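Basket deposit comes to all Manmont grocery pickups

By the Manmont news desk

Grocery orders picked up in Manmont will be packed in returnable plastic baskets starting in December, the Misusen food co-op announced this week. Paper bags and cardboard boxes will no longer be handed out at the pickup counter. Customers will pay a deposit of $4 per basket and get it back when the basket is returned.

The change follows a trial at the co-op's smaller store in Talura, where 474 households signed up to have their weekly orders packed in baskets. Misusen said the trial went well enough to make the system permanent at both stores.

The co-op now owns 748 baskets. Most are in use at any given time, either at customers' homes or waiting to be washed. More will be ordered before the holidays, when orders are larger and baskets tend to stay out longer.

Cost of boxes a factor

Misusen has packed pickup orders in used cardboard boxes for as long as it has offered the service. The boxes came from deliveries to the store and cost nothing. As more suppliers moved to shrink-wrapped pallets and their own returnable crates, the number of boxes left over went down, and the co-op began buying new ones.

In a notice posted at both stores, the co-op said buying boxes had become one of the larger costs of running the pickup service. It also said that wet weather was a problem. Boxes set out under the awning on Karam Street went soft at the bottom, and eggs and jars were lost between the counter and the car.

Paper bags were tried over the summer. They held up better in the dry months but were too small for a full weekly order, and some customers left with seven or eight of them.

The pickup fee will stay the same. The co-op said it expects the baskets to pay for themselves over time but did not say when.

How the deposit will work

The deposit is added to the bill when the order is packed, so the final number of baskets will not be known until then. A text message will go out with the total. Customers who bring back the same number of baskets they took the last time will not be charged again - the deposit simply carries over to the new order.

Baskets can be returned at either store during opening hours. At the Manmont store, returns go to the side door on Karam Street, next to the bottle machine. In Talura they are taken at the main counter. There is no after-hours drop-off for now. Baskets left outside a locked door will not be credited, and the co-op asks people not to do this.

There is no time limit on returns. A basket taken in December can be brought back in spring for the full deposit. If it is cracked or has a broken handle, the deposit will still be paid. The co-op said it would sooner have damaged baskets back than have them thrown out with household trash.

Refunds are made to the card used for the order or as store credit. Cash refunds will be available at the service desk only, and only with a receipt. Customers who pay for groceries with food benefits will not be charged a deposit. Their baskets will be logged on their account, and they will be asked to return them before the next pickup.

Delivery orders are not part of the change. Those will go on being packed in the insulated bags the drivers carry, which are emptied at the door and taken away.

Complaints during the trial

The Talura trial was not free of problems. The most common complaint was about space. Baskets do not fold, and people living in the apartment blocks behind the store said they had no place to put them between one week and the next. Some began unpacking at the counter and handing the baskets straight back. This caused a line on busy afternoons, and a folding table was later set up beside the door so that people could move their groceries into their own bags.

The same kind of table will be set up in Manmont from the first day. Customers who unpack on the spot will not pay a deposit at all, provided they tell the person at the counter before the order is closed.

Cleaning was another subject that came up. Baskets are rinsed and run through the dishwasher in the store kitchen after each return, but a few customers reported onion skins and soil in the corners. The co-op has since changed the order of work so that loose dirt is brushed out before washing. Potatoes, beets and leeks will also be bagged separately when they are sold unwashed.

Other customers asked why the baskets were not all the same. Misusen bought them in several lots, and the colors and shapes vary. All of them carry the same deposit. The color has no meaning for the customer, though staff in Talura have fallen into the habit of using one color for chilled goods. That may be made official later.

Some shoppers asked whether they could bring their own baskets from home. They can, but only to the unpacking table. Orders are packed before the customer arrives, and staff cannot hold a household's own container at the store from week to week.

Choosing a basket for home

Demand for plain plastic baskets has risen in town since the trial began, according to the hardware store on Karam Street, which has moved them to a shelf by the entrance. A basket bought there can be used at the unpacking table like any other. The co-op suggests one with openings in the sides, so that air can reach the vegetables, and handles that do not dig into the fingers when it is full. Solid trays are better for meat and fish, which should be wrapped in any case. A basket that is too deep encourages people to stack, and the bread ends up at the bottom. 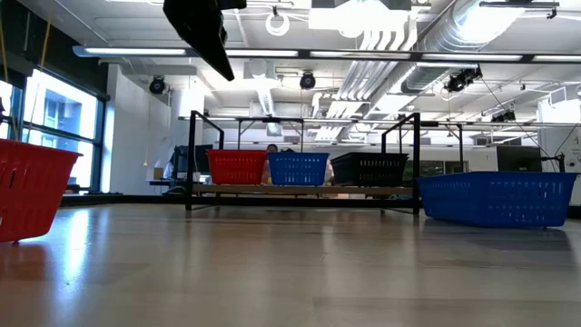

Red plastic basket with slotted sides, on a wood floor. 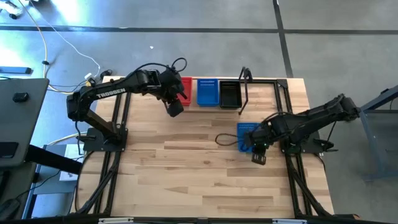

Dates and opening hours

The Manmont store will switch over on the first pickup day in December. Orders placed in November for pickup in December will be packed in baskets, and the deposit will be added even though it was not shown at the time of ordering. Anyone who does not want this can call the store and ask for the order to be set aside for unpacking.

The side door on Karam Street will be open for returns from 8 a.m. until the store closes. During the first two weeks an extra person will be at the counter in the late afternoon to explain the system and help at the table.

Parking in front of the side door remains limited to short stops. The co-op asked the town for a second loading space and has not yet had an answer.

Leftover boxes

Boxes still in the stockroom will be given away until they are gone. They will be stacked inside the main entrance, flattened, and anyone may take them. Paper bags will still be sold at the registers for people who shop in the store.

Questions about deposits can be put to the service desk at either store. A printed sheet with the rules is available there in large type, and the same text will go out with the next order confirmation.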